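Gwynne Institute Group Reports Gains in Robot Picking From Soft-Sided Containers

Jun 7, 2023

Researchers at the Gwynne Institute have published results from a study of how robot arms learn to take objects out of containers that bend, sag and crease. The work was carried out in the institute's Manipulation Laboratory with support from Stosora, a maker of sorting equipment, and was led by research engineer Ozan Tatlı.

Most picking systems in use today are trained on rigid bins. The walls stay where they are, the floor is flat, and a planner can treat the bin as a fixed shape. Bags and paper liners do not offer these conditions. A gripper that brushes the side of a bag may move the wall, the floor and every object inside, and a plan made a moment earlier may no longer apply.

The new method, named Sulutari, drops the fixed model of the container. The system makes a fresh estimate of the free space around the gripper at each step and chooses a short motion from that estimate. Contact with the wall is allowed up to a set force. Above that force, the arm backs away along the path it came in on and tries a different approach angle.

Sulutari was trained on 523 demonstrations recorded by operators who guided the arm by hand. According to the report, the group kept attempts in which the operator missed an object and then corrected the motion. Earlier versions of the method, trained only on clean grasps, tended to repeat the same failed approach when an object rolled or slid toward the wall.

For the evaluation, the method was compared with the laboratory's previous planner over 100 trials each. Both systems worked with the same household objects and the same set of containers. The previous planner cleared the container in fewer than half of its trials. Sulutari did so in most of them, and its average time per object was 8 seconds. The full table of results, including trials stopped by an operator, is given in the report.

"The largest change was in what happened after a missed grasp," Tatlı said. "The older planner needed the container to look the way it did at the start. The new one makes no such demand, and it spends much less time waiting for a new plan."

The report lists several limits. Thin, flat items lying against the floor of the container remain difficult, and the group recorded repeated failures with cloth. Objects that rest directly against a wall take longer than objects in the open. The force limit was set by hand for each type of container, and the authors state that a value suited to heavy paper was too high for thin plastic. The method has been tested with one arm and one gripper design only.

Objects and Containers

The object set was chosen to combine different shapes and degrees of softness. It includes items that compress when held, items that roll, and items with no regular outline. Containers were reshaped by hand between trials so that the system did not meet the same walls twice. Worn containers were repaired with tape and kept in use — the authors considered patched and creased surfaces a fair test of the method.

The gripper works close to the rim in this taped brown paper container, with a yellow sponge at its white finger and a crumpled paper wad, a green ball and a rubber duck on the floor.

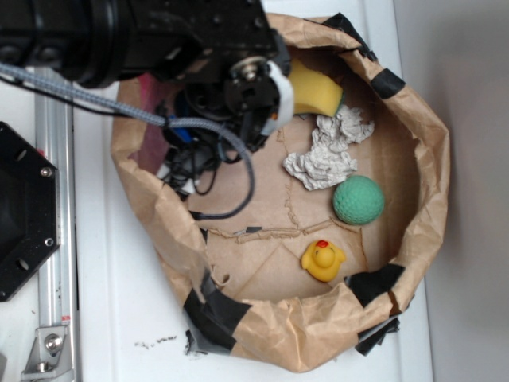 Next Steps

A second phase of the study is planned for October at Testerach, the institute's shared test hall. It will use 2 arms working over the same container and will examine whether one arm can hold a wall in place while the other picks. The group also intends to replace the hand-set force limit with one that the system adjusts during the first contacts with a new container.

The demonstrations and the evaluation protocol will be made available to other research groups on request. Requests should be addressed to the Manipulation Laboratory office and should include a short statement of the intended use.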